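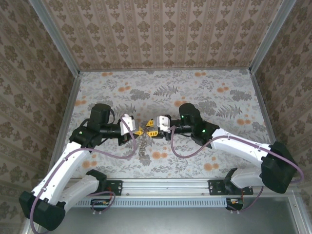
Ondside Opens Its Parts Library in Flumbridge, With Chains and Sprockets First on the Shelves

FLUMBRIDGE, July – Ondside, the neighborhood repair shop on Geltton Street, is delighted to announce the opening of its new Parts Library, a lending and giving collection for anyone who has ever had a perfectly good machine sitting in the garage for want of one small piece of metal.

The library opens with 1,546 cataloged parts, and over 633 of them are lengths of chain, from fine little runs of small links to heavy drive chain that takes two hands to lift. Visitors can borrow a part for up to 17 days to try it at home, and if it fits, they are welcome to keep it for whatever they can afford to put in the jar.

"My father kept chain in coffee cans, and every can had a story that went on longer than the chain did," said Tassanee Phuthong, founder of Ondside. "I wanted a place where people could bring in the old piece, lay it down flat, look at it properly in good light, and take their time about it. We do love it when folks take their time!"

Sprockets make up the second large group in the collection. Each one is tagged with its tooth count and the size of its center hole, and the tags are tied on with string so they can be moved out of the way when a sprocket is being measured.

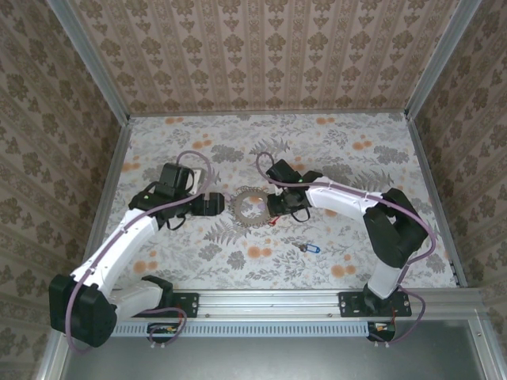
The toothed rim gets checked first for bent or worn teeth, and then the sprocket is laid flat to see whether it has warped. Plates with cutouts are kept apart from the solid ones, mostly because customers tend to remember the pattern of a part long before they remember its number (and the staff are just the same).

Montri Thepsuriya, who built the catalog over the winter from the Wattanapong hardware store's old stock books, will lead free evening sessions on matching a chain to a sprocket. The first three sessions start at 6:30 p.m. and are open to beginners, and tea will be on.

Donations of clean chain, sprockets, and other small drive parts are gratefully accepted at the front counter during shop hours. Please wipe off any heavy grease, and if you know what machine a part came from, do write it down on a slip of paper and tuck it in the bag.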